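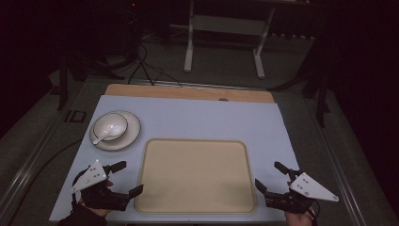 Murdo Guthrie asked us at the midterm review why anyone would collect demonstrations by hand when the lab already has teleoperation working. It was a fair thing to ask, and we spent most of the following week arguing over it. He also wanted to know whether people would get sloppy once they got fast. That second question ended up shaping the whole project!

Our topic is tableware placement: pick up a piece of crockery and set it on a serving tray. We recorded people doing the job with a hand-held gripper in each hand, then trained a policy on the recordings. The task set is called Plakandale and the training code is called Bedel (we named things early and regretted it later).

Method

We collected 900 demonstrations for training and kept another 90 back for checking. Each one starts with the tray on the table and the tableware off to one side. Between takes the operator shifts the tray a little and turns it, so that the policy can't just memorize one spot. We wrote a short protocol sheet after the first pilot because two of us had very different ideas of what "a little" meant.

To get at the sloppiness question, we split the training data in two. The "slow" half was recorded with operators told to take all the time they wanted. The "fast" half was recorded against a timer. Same table, same objects, same instructions otherwise.

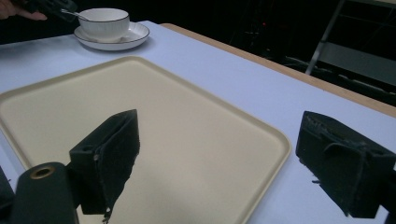

We trained one policy on each half and a third on everything together, and ran each of them for 50 trials on the arm. A trial counted as a success if the piece ended up upright and fully inside the rim of the tray. Touching the rim on the way down was allowed, but resting on it was a failure.

Results

The slow policy placed 41 of 50, the fast policy 33, and the combined one 44. We really did not expect the combined policy to win - our proposal predicted that fast data would drag it down. When we went back through the recordings, the fast operators made more small corrections near the rim, and our best guess is that the policy picked up recovery moves from them. We can't prove that with what we have, but it was a great afternoon when the numbers came in.

Most of the failures were spoons. A spoon left in a cup swings when the cup is lifted, and both single-half policies tended to let go early.

Still to do

Rerun the fast condition with new operators, try a smaller tray, and fix the timestamp bug in Bedel that made us throw out one full session in May. The protocol sheet and split lists are in the Plakandale folder, in the version dated 16/11/2023.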